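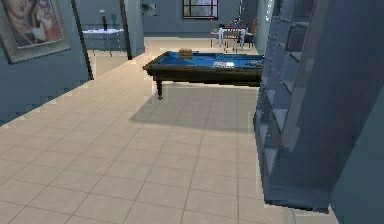
Piyumi Paul asked whether the minutes of the January meeting should say that the low-pressure complaints came from the upper end of Duvthorpe only. She had taken two calls from the lower end as well, both from houses on the old four-inch line. The correction was accepted and the January minutes were approved as amended.

Duvthorpe Water Association
Regular meeting, 28/05/2020
Quorum confirmed at the start. Agenda adopted with item 6 moved ahead of item 5.

1. Well and pump report

Pump 2 is back in service with the new check valve. Pump 1 remains the lead pump. Static level in the well is unchanged from the last reading. The pressure switch on the hydropneumatic tank was reset after it was found to be cutting in late. Discharge pressure has held steady under normal load. The old switch will be kept as a spare.

2. Flushing

The dead-end mains on Reddy Lane and at the north loop were flushed. Water at the north loop ran brown for longer than in previous years and cleared before the hydrant was closed. Chlorine residual was taken at both points after flushing and was within the permit range. The Reddy Lane hydrant is stiff and needs a new stem seal. Part to be ordered.

3. Meter replacement

The Wedance quote covers 100 meters with couplings and gaskets. Setters and lids are excluded. Delivery is in one lot. The Cokik quote is for the same count with lids included but requires its own reading software, with an annual license fee. Members compared the two on the basis of register type, warranty on the battery, and whether the existing handheld reader can be kept. 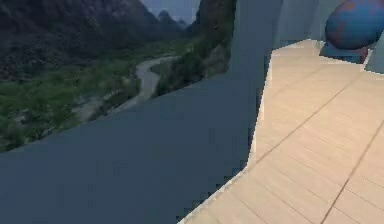

Can the new meters go into the existing boxes without raising the lids? They fit the standard boxes as they are, but the shallow boxes on Reddy Lane will need a riser ring.

The Wedance quote was preferred on the reader question. Motion to accept, with riser rings priced separately before the order is placed. Seconded and carried, one abstention.

4. Main replacement, lower end

The survey for replacing 600 feet of the four-inch line is complete. The new line would be six-inch PVC, laid on the opposite side of the road from the existing main to keep service up during construction. Two road crossings are required. The county will accept either an open cut or a bore; the bore costs more but avoids the paving bond. Service taps would be moved over after the pressure test and the bacteriological sample have both passed.

There was discussion of the valve layout. The draft drawing shows a single gate valve at the tee. Paul requested a second valve south of the tee so that the lower end can be isolated without shutting off the loop.
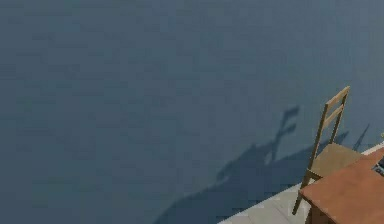
The second valve was agreed and the drawing will be revised before it goes out for bids. The bid form will list the bore as an alternate so that the two methods can be compared on price.

6. Rates

The base charge stays as it is. The reconnection fee rises by $5 from the next billing cycle. Notice to be printed on the bill.

5. Reserve fund

Transfer of $1000 from operating to the capital reserve, carried without discussion.

7. Other business

Backflow test forms are outstanding for three irrigation accounts. Second notices to be mailed. The sample site plan needs a replacement for the tap at the former store, where service has been shut off. Paul will propose a site on the same branch.

Meeting adjourned. Items carried forward: riser ring pricing, revised drawing, hydrant stem seal, sample site.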